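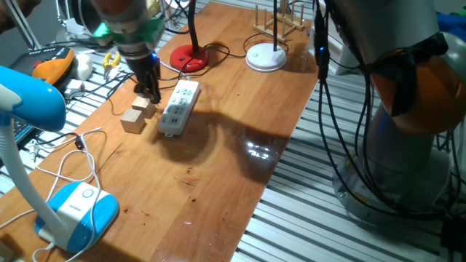 Ramesh Tiwari wrote:

> I would leave the power strip flat on the board and not screw it down.
> Mine was screwed down for a year and every time I wanted to clean
> under it I had to get the screwdriver out. The lamp is a different
> matter. If the cord is loose the lamp walks toward you over a few
> weeks, and then it is in the way of whatever you are doing.
>
> Also, what finish is on that wood? I have a bench top to do in July and
> I don't want to buy the wrong thing again. The last can I bought dried
> so dull that I sanded it all off.
>
> Ramesh

Thanks, Ramesh. I'll take the finish first, as two other people wrote to me off list about the same thing.

It is the Pistanell gloss, three coats, thinned for the first one. I sanded with 320 between coats and left it a full day each time. It wipes clean very easily and I have no complaint about wear. The trouble is glare. With the overhead lights on you get bright spots on the board, and if you are trying to read small print on a part you end up moving the part or moving your head. If I were doing it again I would use the satin. Lalit Tyagi used the satin on his and says it marks a bit more but he can see what he is doing. For a bench top in a garage with one window I would go with satin and not think about it further.

Mine has picked up scratches too. They show more on gloss. I have not tried to touch them up and probably won't until there are more of them.

On the power strip, I agree with you and it is staying loose. I had it along the back edge at first and kept reaching over everything to get to the switch. Now it lies near the middle of the board, next to the two little wood blocks. I know that looks like a waste of good space, but the small jobs I do don't need much room and I can get at the sockets from either side. 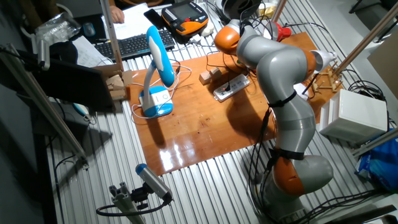

The board with the blue and white lamp at the left.

You are right about the lamp cord. It is still loose on the board. I bought a bag of the Bramon stick-on clips and put two of them on a piece of scrap with the same finish, to see if they hold on gloss. One came off when I pulled the cord sideways. The other I had to pry off with a putty knife, and it took a little of the finish with it. So I am not putting them on the board itself. Manju Katiyar suggested a clip on the underside of the edge where it won't matter if the finish lifts, and I think that is the one to try next.

The black cables are the bigger mess. Most of them are coiled or looped wherever they happened to land. What I want is a simple tray at the back, off the wood, that I can drop the extra length into. I looked at the Drutano tray but it is made to hang from a solid top and needs screws up into the wood. Under my board it is all metal slats with gaps, so there is nothing to screw into unless I go into the board from below, and I would like to avoid that. Hooks that drop over a slat would do it. If anyone has bent their own from strap or rod, please tell me what size stock you used.

Emlyn Ellis asked how the board is held to the slats. It isn't. It is heavy enough to stay where I put it, and I like being able to slide it a few inches. If it ever starts to move I will put a strip of rubber under each end.

One more thing, for whoever asked about the little wooden stand with the white lamp shade. It is from a Rajput kit, light wood pieces that fit together. I glued mine, although the instructions say you don't have to. Without glue the one I built before leaned after a month. The shade angles down well enough for the far end of the board, and the blue and white lamp takes care of the left side.

I'll write again when I have tried the clip under the edge. Ramesh, if you do go with the satin, let us know how many coats you needed.

Visitación Olmedo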